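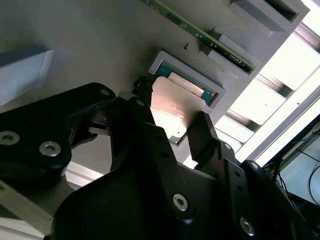

Grondenia

Bon, on reprend là où on s'était arrêtés en juillet, avec la chaîne complète : un capteur, une radio, une passerelle, et quelque part un serveur qui garde les mesures. Je vous remets mes notes à peu près dans l'ordre où je les raconte au tableau, avec les digressions (désolé pour ceux qui aiment les plans en trois parties).

Le capteur d'abord. Pour la température et l'humidité, on travaille avec le petit module Soltalis, celui que vous avez tous reçu dans votre pochette. Il dort presque tout le temps, se réveille, mesure, émet, se rendort. Toute la question de l'autonomie tient là-dedans ! Le réglage d'usine est d'une mesure toutes les 4 minutes. Pour une serre ou une cave, c'est déjà du luxe : la température d'une cave ne bouge pas si vite que ça, croyez-moi.

Faisons le calcul ensemble. Une pile de 2 000 mAh, une consommation moyenne que vous aurez mesurée vous-mêmes au TP (et pas recopiée sur le voisin, je les reconnais). Vous divisez la capacité par le courant moyen, vous obtenez des heures. Ensuite vous retirez une bonne marge pour l'autodécharge et pour le froid, que tout le monde oublie. Attention au courant moyen : il se calcule sur un cycle entier, sommeil compris. Chaque année j'ai des copies où la pile tient une après-midi parce qu'on a pris le courant d'émission comme s'il durait tout le temps.

La radio maintenant. Courte portée, faible débit, trames minuscules. Un mur en béton armé vous mange une bonne partie du signal, un miroir ou un frigo peut faire pire encore. Avant de coller quoi que ce soit au mur avec de l'adhésif double face, promenez-vous avec le capteur à la main et regardez le niveau de réception sur la passerelle. J'ai appris ça dans la maison de mes parents, en passant un dimanche entier à chercher une panne logicielle alors que le capteur était derrière le ballon d'eau chaude...

La passerelle, c'est le boîtier Tomow branché sur la box. Elle reçoit les trames, ajoute l'heure, et pousse le tout vers le serveur. Retenez bien que c'est elle qui horodate, le capteur n'a pas d'horloge sérieuse. Conséquence directe : si la liaison internet tombe, les mesures restent dans sa mémoire tampon avec la bonne heure, et elles remontent ensuite dans le désordre. Votre programme doit donc trier sur l'horodatage et surtout pas sur l'ordre d'arrivée. Le fichier d'exercice contient 2 858 lignes, dont 156 arrivées en retard, exprès. À vous de les retrouver.

Petit mot sur les alertes. Un seuil simple (« préviens-moi au-dessus de 25 degrés ») marche très mal dès que la valeur oscille autour du seuil : vous allez recevoir un message à chaque aller-retour. On met donc deux seuils, un pour déclencher et un plus bas pour réarmer. Ça s'appelle une hystérésis, le mot fait peur, l'idée est dans n'importe quel thermostat.

Pour la prochaine séance : lire le chapitre du polycopié Sproģis sur les trames, finir le tri du fichier, et tracer la courbe d'humidité avec l'outil que vous voulez. Tableur accepté, je ne suis pas snob. Pensez à apporter votre module avec une pile neuve, et notez l'identifiant collé dessous avant de venir.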